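3.2 Coding of brand mentions

We collected 2,000 public posts naming Wikdale or its parent firm, Ramlow, over the 14 days after the July recall notice. Two coders read each post and marked its tone as positive, neutral or negative. Where they disagreed, Esposito made the final call. Reposts with no added text were dropped before coding.

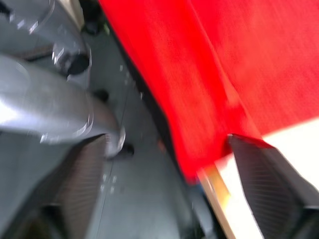

Figure 2. Red fabric with a gray surface beneath.

Tone was then compared with the time of the company's first reply. Posts answered within 2 hours drew fewer negative follow-ups than posts left overnight. The gap was widest among accounts that had mentioned Wikdale before the recall. We did not code replies written in other languages.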